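Tistik Hand-Held Gripper Kit for Student Teams

Product group: Classroom and Club Equipment
Manufacturer: Verkuvero
Supplied by: Vekwood Educational Equipment
Order code: TK-221

The Tistik kit is a hand-held gripper intended for school robotics clubs, introductory college classes and competition teams. Students carry out a task by hand while the gripper records it, and the recordings are then used to train a robot arm in the second half of the course. No arm is required to begin work.

Each unit has a one-piece body and a pair of soft black fingers that close on small, light objects. The fingers are replaceable without tools. A team may collect up to 200 short recordings before the storage card must be emptied.

The kit was developed with the Pasichnyk student project, in which two or more members work in the same room, each with a gripper of their own. Folded paper shapes, blocks and other light items are suitable for first exercises. Teams are advised to agree on a starting position for every object and to keep to it for the full set of recordings. 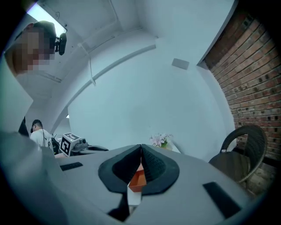

Malathi Murthy wrote to us in February that her club had spent its first two meetings simply learning to close the fingers slowly, and that the recordings made after that were far more useful than the early ones. She asked that the practice sheet be placed at the front of the manual — a change that has been made in the current edition. Petro Koval asked whether left-handed students need a separate model. They do not; the handle is the same on both sides.

Contents of the Kit

One hand-held gripper, assembled
Two spare pairs of fingers
One printed marker set
One storage card
One charging cable
Student manual and practice sheet
Instructor guide, with lesson plans for one semester

Price and Orders

Single kit: $399
Spare fingers, per pair: $70

Schools and registered clubs may order by purchase order. Competition teams without a school account are asked to pay at the time of order. Prices are valid from May 1, 2020, and do not include shipping.

Care and Storage

Wipe the fingers with a damp cloth after each session. Do not use alcohol on the printed markers. Grippers should be stored with the fingers open — prolonged pressure on the tips will change their shape.

Use by students under 14 requires adult supervision. Replacement manuals are available from Vekwood on request.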